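Sticky spacebar after coffee – worth saving?

tivitz30
Spilled coffee with sugar on my work keyboard back in April. Wiped it, thought fine. Now spacebar sticks and half my words run together. Cheap board but I like the feel. Fix or toss?

pekelano
Toss it. You'll spend 2 hours on a 12 dollar keyboard.

stikero
Disagree. Pull the keycaps, soak in warm water with dish soap, dry overnight. Isopropyl on a cotton swab for the rest. Unplug first obviously. Done it plenty of times

pekelano
And the wire bar under the spacebar? Snaps off every time. Good luck getting it back on

stikero
Slide it out of the hooks, don't yank. 

na_na
I'd go with pekelano on this one. Sugar gets down in the rubber sheet, swabs won't reach. Either open the whole thing or buy new. I paid to have one cleaned once, never again

tivitz30
How do I open it? Don't see any screws on mine

na_na
Look under the label on the back and under the feet. Some are only clips though – old plastic card works, go slow

stikero
You don't need to open it for one key. Start with the spacebar, see if it comes up clean. If not then open it.

pekelano
300 posts on here and it's always "just clean it". New one, no sticky keys, done.

tivitz30
lol ok. Gonna try the spacebar tonight, if I break the bar I'll buy a new one and pekelano can gloat. What strenght isopropyl, is drugstore stuff ok?

stikero
Drugstore is fine, get the highest they have. Let it dry before you plug in
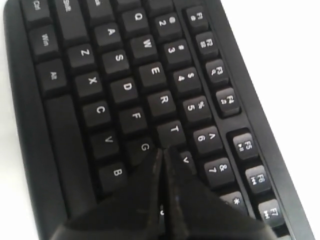 Ctrl, Win and Alt side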